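# The Second Pair of Hands at Kesedley

The first thing that happens at Kesedley in the morning is still the kettle. After that come the lights over the returns bench, then the compressor, then a soft rising chirp from the back corner that means the Nimedora is awake and has found its own fingers. People say good morning to it. They say it the way you'd say it to a dog in someone else's yard, friendly and without breaking stride.

Kesedley repairs and repacks plumbing and garden parts for stores across three counties. If you have ever bought a sprinkler head or a drain fitting, opened it on the driveway, decided it was the wrong size and taken it back, it may well have ended up in a building like this one. Somebody has to take it out of the torn bag, look it over, find the missing washer, put it in a new bag and send it back out into the world. For years that somebody was one of 75 people standing at long tables, and most of them are still here, which I'll get to.

I went because I love this stuff. I have been following two-handed robots since they could barely pick up a sponge, and I wanted to see one in a place where people were too busy to be impressed by it. Kesedley is exactly that place. On my first morning I stood in the wrong spot four times and got moved, politely, by the shoulders.

## A bench with no speed limit

The Nimedora works in a walled-off bay at the end of the floor, and the bay was the workers' idea. The first trial, back in January, had it at the end of a regular table next to everyone else, and it was miserable. The robot was slow, the people beside it were fast, and parts piled up at the point where one met the other. A packer with nineteen years in told me it was like being stuck behind a tractor. So they gave it its own bench, its own trays and its own kind of work, and the tractor got off the road.

What it does there is the sorting and turning. Returned parts come in every which way up. Before a person can inspect one, it has to be picked up, turned and set down with the open end where you can look into it. It sounds like nothing. Do it 400 times before lunch and your wrists will explain it to you at night! Several of the older hands on the floor wear braces, and when the company asked what job they'd most like to be rid of, turning won by a mile. (Sweeping came second. They are still sweeping.)

I spent a long time watching that bench, much longer than I needed to for this article. The fascination is in the pauses. A person picks up a fitting with their mind on the weekend. The robot commits to it, and you find yourself holding your breath over a piece of plastic worth less than a cup of coffee.

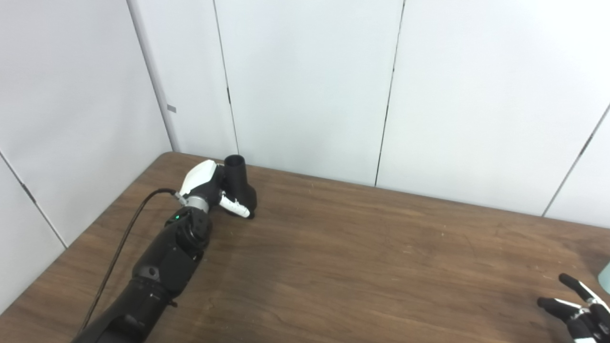 Does the robot mean fewer jobs at Kesedley?

So far it has meant different ones: three positions on the turning line were closed when the people in them moved to inspection, and the company has agreed in writing not to lay anyone off over the machine while the current contract runs.

That agreement matters more to the mood on the floor than any feature of the hardware. I asked a lot of people what they thought of the robot, and nearly every one of them told me about the contract first. It was negotiated over most of a spring, it runs to a dozen pages, and a photocopy hangs next to the vending machine with a coffee ring on it. There is a clause about retraining hours. There is a clause about who may look at the robot's video and for what, which took longer to settle than the pay.

## Learning to teach

The best new job in the building is one that didn't have a name until the paychecks needed one. It's called bench lead now. Bench leads show the Nimedora new parts. When a shape comes in that it handles badly, a lead works through the motion with it again and again, changing the angle, the starting spot, the way the part lies. A tricky shape can take about 600 tries before the lead is willing to sign it off.

You might expect the company to hire engineers for this. It trained packers instead, and I think that's the smartest decision anyone there has made. A packer knows that one style of elbow rolls if you breathe on it. A packer knows the cheap nozzles crack along the seam and shouldn't be squeezed there. The lead I shadowed had been on the floor since high school and talked about grip the way my grandmother talked about pie dough, all feel and little warnings. "Too brave," she told the robot at one point, and lowered the force a notch on her tablet.

She gets an extra dollar-fifty an hour for it and thinks it should be three. Having watched her work, so do I.

It isn't all sunshine. The move to inspection has been hard on a few people. Turning is dull but you can talk while you do it, and the turning table was the social heart of the place, where birthdays were planned and bad boyfriends were taken apart in detail. Inspection asks you to look closely and keep quiet. One man who made the switch told me his hands feel ten years younger and he misses his friends, and he said both in the same breath. The inspectors have since pushed two of their tables together, against the layout drawing, and management has decided not to notice.

There's also the matter of who gets asked. The night crew found out about the trial from a poster. They're still sore about it, and they have a point. When the next bench was being planned, night shift picked the spot, and they picked one near the loading door, where they get a breeze in summer and can keep an eye on the thing.

## Up the road

Other shops are watching. Inthanon, which rebuilds small pumps out past the rail yard, has sent people over twice to look at the bay and, I'm told, to read the contract by the vending machine. The bigger outfit at Plollavdale went the other way, bringing its machines in over a holiday shutdown and letting the staff meet them when they came back. Folks at Kesedley who have cousins there say the cousins are not happy, and that the robots spend a fair part of each shift waiting for someone to come and help them. I didn't get inside to check. Plollavdale didn't return my calls.

What I can tell you is how an ordinary afternoon goes at Kesedley. Around two, the light comes in low across the inspection tables and the radio argument starts (country until the break, anything else after). The trays from the back bay roll up with the parts facing the right way. An inspector lifts one, peers down the opening, runs a thumb along the rim and drops it in the good bin. Now and then one comes through upside down, and whoever finds it holds it up over their head and the whole row cheers.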